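Progress report on the seed library and school garden project, Nurutthorpe
Reporting period: from March to the end of the growing season
Prepared by Kornél Borbély, project coordinator
For: the Abubakari Fund, small grants desk

Dear colleagues,

I am sending you the second report on our seed library. In the first report I described mostly the plans and the purchases. In this one I can write about what grew, what did not grow, and what we would like to change before the next spring. I kept the same headings you asked for, except that I put the budget before the plans because the plans depend on it.

1. Borrowing and returning of seeds

The library opened in March, one month later than we wrote in the application. The delay came from the cleaning of the storage room, where the old paint had to be removed before the landlord would sign the agreement. After the opening the interest was good. Families from the north side of Nurutthorpe came first, then the gardeners from the allotments by the canal, who have much more experience than we have and who were not shy to tell us so.

The rule of the library is simple. A person takes seeds in spring, grows them, lets a part of the plants go to seed, and brings some of it back in autumn. Beans and peas came back in good amount and good quality. Tomatoes came back too, but many of them were not fermented or rinsed, and the seeds stuck to the paper. Squash and pumpkins are our weak point. They cross with each other very easily when the gardens are close, and we can not promise to the next borrower what will come from such seed. For this reason we decided not to lend returned squash seeds at all, and to use bought packets for this group.

Carrots and parsley did not come back, as they need a second year. I wrote this wrongly in the first report, where I counted them among the crops for the first autumn. Please excuse this mistake.

2. The school beds

The school received four raised beds. We planned them for the sunny side of the yard, but the drain cover there must stay free, so two of the beds now stand in half shade. The pupils put lettuce, spinach and radishes in the shaded beds and these did better than in the full sun, where the radishes went to flower before the class could taste them.

In the sunny beds we had bush beans, bottle gourds on a trellis, and a corner for marigolds. The gourds started slowly. The nights in May were cold and the first plants turned yellow, so the teachers sowed again in pots on the window sill and planted them out later. The second sowing caught up well — by the end of summer the vines had reached the top of the trellis and we had to tie them back from the fence of the neighbor.

The watering plan for the holidays did not work for the whole summer. In the first weeks the families took turns, and then the list on the gate was empty for too long. The beans suffered most. Next year we want to pay a small amount for drip hoses with a timer, please see the budget part.

3. Seed packets and storage

Seeds are kept in paper, in a dry and dark cupboard, with the name of the crop and the year of harvest on every envelope. Bought seeds stay in the original packet until they are used up, also when the text on the packet is in a language that we have to ask help for. We then add a small label with the sowing month and the distance between plants. Some of the donated packets in the spring had no year on them. We tested these on wet kitchen paper in a warm place, and the ones with weak germination went to the children for craft work.

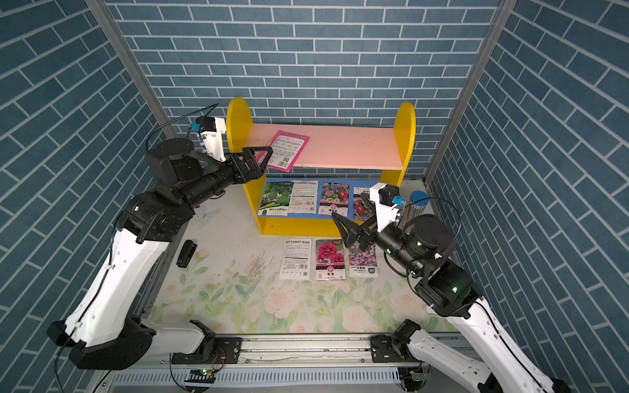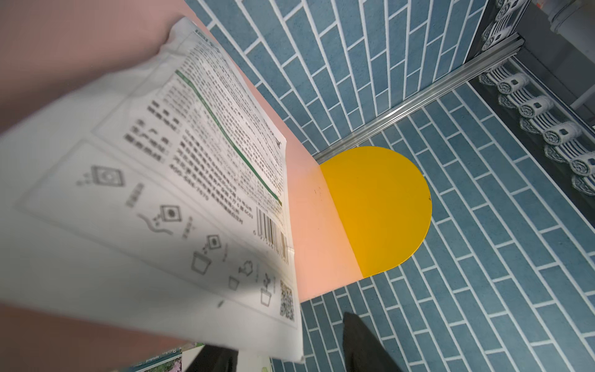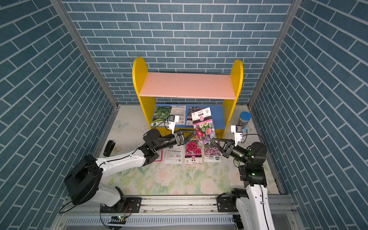
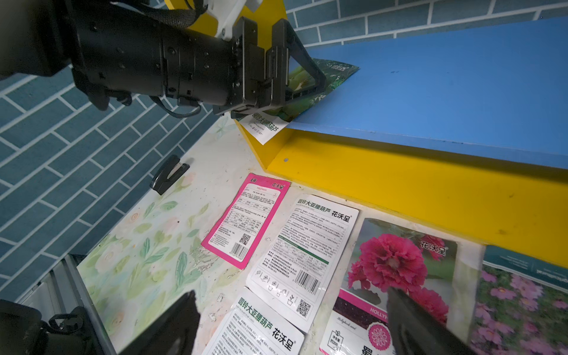
Seed packets and a shelf with yellow sides. The last picture shows a packet of bottle gourd seeds.

The labels are still too small for our older members, and a larger type was requested more than one time. We will print them again in winter. The ink of the first labels also became pale, so we will change the pen for the handwritten part.

4. Workshops

We held eight workshops in the period, as was agreed. The ones on sowing in pots and on saving bean seeds were full. The one on soil testing had few visitors, and I think the title was too technical. The workshop on composting had to move inside because of heavy rain, and we could show only the theory and one bucket. Several people asked for it again, so I would like to repeat it outside.

The translated leaflets were useful. We also learned that many people prefer to get the sowing calendar on the phone, so we now send it as a simple picture at the beginning of every month.

5. Budget

The spending is close to the plan. We saved money on wood for the beds, which the sawmill sold to us as second quality, and we spent more than planned on soil. The price of delivery for soil was not in our first calculation at all. I ask for your permission to move the saved amount from the line "materials" to the line "soil and delivery". The full table with the receipts was sent separately to your office.

For the next period we would also like to use the unspent part of the workshop line for the drip hoses and timer mentioned in point 2. If this is not possible under your rules, please let me know, and I will look for another source.

6. Plans until the next report

In winter we will clean and sort the returned seeds, repeat the germination tests, and print the labels. The school wants to build a cold frame with the older pupils. It would let us start the gourds and the tomatoes earlier and free the window sills, about which the cleaning staff has complained — politely, but with good reason.

We also want to write down the local names of the beans. The allotment gardeners use different names for the same variety, and two of our envelopes with different names gave the same plant. I hope to have a first list ready by spring.

One question is still open. The agreement for the storage room ends next summer, and the landlord has not yet answered if he will extend it. I will write to you as soon as I have his reply.

With kind regards,
Kornél Borbély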